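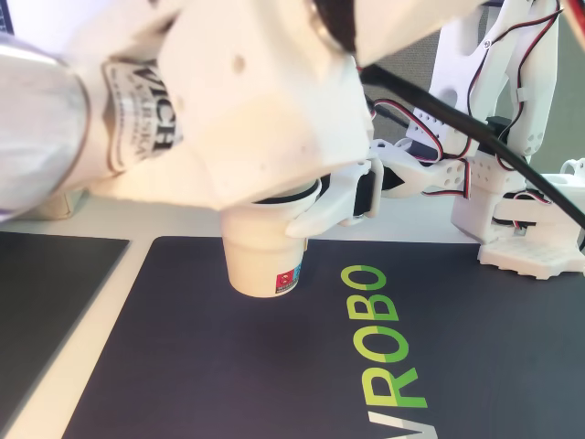 Paper cups and water bottles are on the way out at the Vikier Hall in Staller. From April the hall stops supplying either one. Bring your own cup or borrow a mug from the kitchen, that's the new rule, and it covers every booking, day or night.

The hall went through 2,000 paper cups last year. Plus bottled water by the slab. Most of it half drunk and left on the tables at pack-up, according to the hall's own notice, which went up by the side door at lunchtime and had a coffee ring on it by three.

What changes. No more cups on the shelf next to the urn. No bottles in the bar fridge. A water filter goes in over the kitchen sink, paid for out of hire fees, and there will be 66 mugs in the cupboard to start with. Chipped ones get replaced as they go. Two jugs for each table if you ask when you book.

Regular groups were told first. The rest of us are finding out now.

Tables are the other half of it. Anyone who has had the early slot knows the drill, last night's cup still standing next to somebody's bottle, a mouthful of water in the bottom, no name on either. The hall wants the lot cleared before lights out. Tip it out, squash the bottle, lid off, bottle in the yellow crate near the back step. Cups go in the green bin and not the paper one, that's been a sore point.

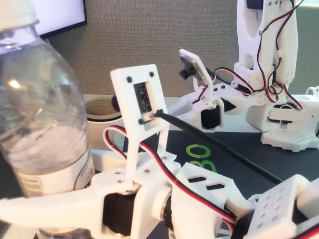 Efua Ansah thinks the hall has it the wrong way round. She told the front desk this morning that she was happy to give up the cups but the bottles should stay until the filter is in and working, and that she didn't fancy the tap water in that building in summer. She also wanted to know who is washing 66 mugs at ten at night.

Fair question. The answer for now is whoever used them. The notice says mugs are to be washed, dried and back in the cupboard by the end of your booking, and there is a $28 cleaning charge if they aren't. Same charge if bottles or cups get left on the tables. It will be taken out of your deposit and you will get an email.

Leftover stock won't be thrown out. The hall still has some sleeves of cups in the storeroom and will let them go to any group that wants them for sport days or sausage sizzles, first in first served, see the desk. Bottled water the same until it runs out.
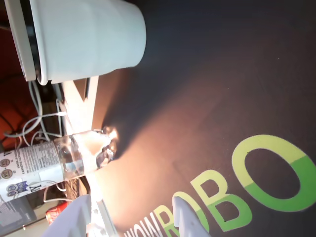
A water bottle on its side beside the dark mat, with a white container also lying on its side.

Bottles with the label still on are fine for the crate, the hall says. Caps are a seperate matter. There's a jar for those on the kitchen bench and it gets emptied by the Prorkeck depot when they do their run. Don't screw the cap back on. Don't put full bottles in, the crate was too heavy to lift last time.

Big events can still ask for an exemption. Put it in writing to the desk at least two weeks ahead and say how many people you expect. Last month's soup night had 79 through the door and there was no way the mugs would have coped, so that one would of got a yes.

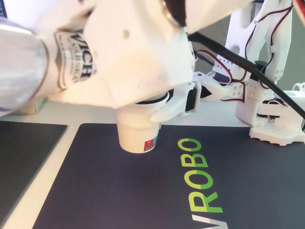 Exempt events have to take their own rubbish with them, cups included. The green bin is a small one and it's only emptied once a week.

Kids' groups can keep using whatever they bring from home. Glass is still not allowed in the main room, no change there.

The Hoàng bakery across the road has offered to fill reusable cups for anyone with a hall booking. Ask at the counter, they shut at four.

Questions to the hall desk, mornings only. The notice is up in the kitchen too, above the sink.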